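Home Products Tote Handling Small Parts Support Contact

Hunov T2 Basket and Bin Handling Station

Shares 20 Comments 4

The Hunov T2 is a two-arm bench station for handling empty and lightly loaded plastic baskets, totes and open bins. It is intended for packing rooms, returns counters and kitting areas where containers come back in mixed sizes and have to be stacked before they can go out again. The arms are supplied with the Brivico gripper in matte black and run on the Olero job controller.

What the station does

The T2 picks up a basket by its rim, carries it to a stack and lowers it into or onto the basket below. The same motion in reverse is used for unstacking. Slatted baskets, solid baskets and clear bins can share a table, and the job list sets which type is handled first. Clear bins need a stored rim height for each model, as transparent walls give a weaker reading than colored ones.

Cycle time depends on the container. Matching baskets with a continuous rim are the fastest. Tapered baskets that nest deeply take longer on unstacking, where the gripper has to work the upper basket loose before lifting.

What changes for the operator

At a manual bench, one person usually sorts, stacks and carries. With the T2 in place the stacking is taken over by the arms, and the remaining work shifts toward loading the table, removing finished stacks and clearing exceptions. Sites should plan for this when writing shift duties. The operator still decides which containers are fit for use. The station does not inspect for cracks, labels or residue.

Lifting and bending at the bench are reduced. Walking is not, unless the outfeed is moved closer to the table at the same time. Several customers have kept the old cart position and then found that the operator spends the saved time walking to it. The Jenkins side shelf (sold separately) can be fitted to either end of the table for this reason.

Pace is set at the controller. A supervisor login is required to raise it, but any operator can lower it or pause the arms from the bench. Paused jobs resume at the last completed move — the container in hand is set down first.

Training takes 2 sessions. The first covers loading, pausing and clearing. The second covers adding a new container type and is normally attended by one person per shift.

Operation notes

1. Load the table with containers upright and handles clear of each other. Leave a hand's width between stacks.

2. Select the container type on the Olero screen and confirm the rim height.

3. Start the job at low pace. Raise the pace after the first full stack.

4. Check seating on slatted baskets. The upper basket may sit tilted on the lower one with the gripper still at its far rim. If the tilt remains at the end of the move, pause the job and reseat the basket by hand.
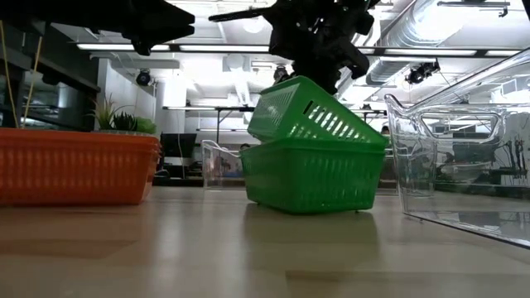

5. Remove finished stacks from the outfeed side only. Do not reach between the arms while a job is active.

Ordering

The station ships with both arms, 4 sets of finger pads, the controller and a wall-mount bracket for the screen. The table is optional. Existing benches can be used if the top is level and rigid. Spare finger pads are sold in packs of 20. Lead time is quoted with each order and is longer for sites that need the Jenkins shelf on both ends.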